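Skundell Two-Arm Table Cell
Setup and care page for the simulated cell

Product overview

Skundell is a tabletop cell with two black arms working over one wooden table, and everything on this page is about the simulated version of it. We love this thing! You can set the cell up, break it, fix it and try again before lunch, and the habits you pick up carry straight over to the bench.

The cell loads as a Zornus project. Open it, wait for both arms to settle, and check the table before you touch any motion settings. The stock layout is friendly to beginners: a long pink box with a yellow-orange band and a green one, a second pink block, two small blocks and a flat green grid mat.

Setting the arms up

Load the project and let it run for 500 steps with the arms parked. If a block drifts during that time, the table height is off and you'll want to fix that first.

Next, bring both arms in over the striped box. This is the tightest spot in the layout, and a good place to look for clearance problems, with one arm's purple fingers right by the upper end and the other gripper down over the lower end.

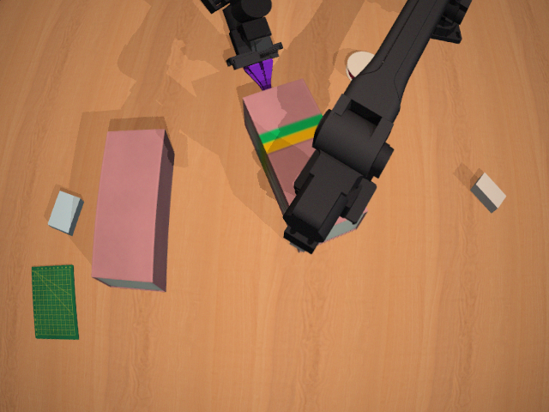

Checking the grip height

Switch to the close view for this one. You're looking at how the fingertips sit against the cover when the box is turned on the diagonal. The two purple tips should lean in to a neat peak, and the left and right sides should match. If one side looks taller, go back to the finger offsets in the Veres panel and reset both to zero (both, even if only one looks wrong - they're saved as a pair).

The shadows help a lot here. Watch the dark patch on the pink cover as you lower the wrist a little at a time, and stop when you like the height. Save it under a name you'll remember.

You can also see into the tray beside the cover at this angle, which is handy if your task has anything to do with opening or closing.

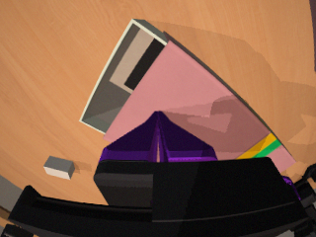
Regular care

Yes, a simulated cell needs looking after too! Settings creep as people try things out. Edit Pálfi, who keeps our layouts in order, goes through this every May and again whenever a new build comes in:

Reload the stock layout and compare block positions with your saved copy.
Open and close each gripper 7 times and watch for a finger that lags.
Clear the contact log. Ours had 1,114 lines in it last time, and the cell felt much snappier afterward.
Look along the table from gripper level. A finger that looks fine from overhead can be slightly rolled, and you'll spot it much faster down low.
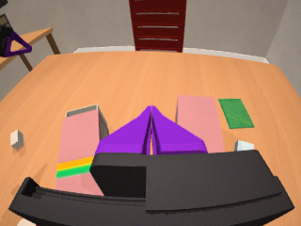

Gripper-level view, purple folded shape between the striped box and the pink slab.

If a finger is rolled

Park the arm, open the Prirkska joint list and find the wrist entry. Type in the stock value, apply, and run the open and close check again. It takes about 6 minutes the first time. If the roll comes back after a reload, the old value is still sitting in your saved copy, so overwrite that as well.

What's included

Cell project with stock layout
Overhead, close and gripper-level views
Veres finger panel
Prirkska joint list
Blank care log

The care log is plain text, so add whatever columns suit your team.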